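Clear plastic food packaging is the group of transparent bags, wraps, tubs, punnets and lidded boxes in which food is sold and stored. It is found in most home kitchens, where it is handled several times over: when the shopping is put away, when the food is used, and when the empty pack is sorted for reuse, recycling or the bin.

## Types

The packs found in kitchens fall into two broad groups. **Rigid packs** hold their own shape. They include fruit punnets, salad boxes, bakery trays with hinged lids and the deeper tubs used for nuts or dried fruit. **Flexible packs**, such as bread bags and the film around vegetables, take the shape of whatever is inside them and crease when handled.

Rigid packs are often moulded with ridges along the edges or base. The ridges stiffen a thin wall, so that less plastic is needed for a pack of the same size. They also help packs to stack, though packs from different makers seldom fit one another.

## Labels

A transparent pack usually carries its printed matter on a separate label, which may be stuck to one face, wrapped around the body as a sleeve or laid loose inside. The usual contents are the product name, a list of ingredients, a nutrition table, a barcode and a way of contacting the maker. Small type is common – a label has to leave enough of the pack clear for the food to be seen.

Paper labels soften in water and can normally be rubbed off. Plastic film labels need to be peeled from one corner. Glue left behind can be removed with a little cooking oil, followed by washing-up liquid.

## Handling in the kitchen

Packs are best sorted on a clear stretch of worktop near the sink. Stone worktops suit the job, as they wipe down easily, but a patterned stone hides crumbs and small scraps of label, and should be wiped whether or not it looks dirty. Cartons are kept apart from plastic and flattened where possible. Film is gathered into a single bag, as loose pieces tend to cling to other things.

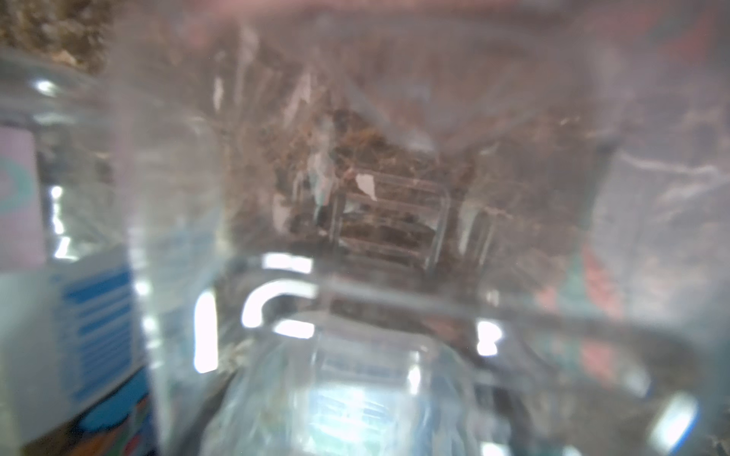
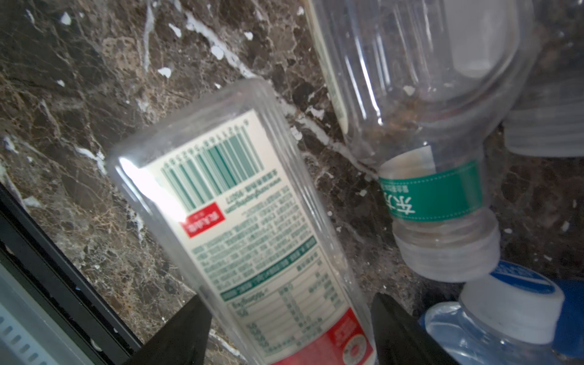 Rhona Baxter would leave the label on until the pack is empty, and objects to the habit of tipping everything into matching jars on the day it is bought. In her view the cooking times and the ingredients are wanted later far more often than people expect, above all where someone in the house has an allergy. Catherine McIver takes the opposite line for dry goods: she cuts out the part of the label she needs and tapes it to the lid of the jar.

## Reuse

Rigid packs are commonly kept for small dry items such as buttons, seed packets and string. Fruit punnets, which often have holes in the base, can serve as seed trays if stood on a saucer. Thin packs are not made for repeated use with food. They may warp in hot water, and scratches inside are hard to clean.

Bags that have held raw meat or fish are not reused. Bread bags can be shaken out and used again for dry food, or for wrapping muddy shoes.

## Storage and disposal

Empty packs take up a good deal of room for their weight. Nesting them by size, with the lids stood on edge beside them, saves most of the space. A drawer that no longer closes is the usual sign that some should go.

Rules on recycling differ between councils. Rigid tubs and trays are widely collected if rinsed, while film is often left out of household collections and has to be taken to a shop that accepts it. Clear plastic is generally easier to recycle than black or heavily coloured plastic.

## See also

- Bread bag
- Food label
- Kitchen worktop
- Punnet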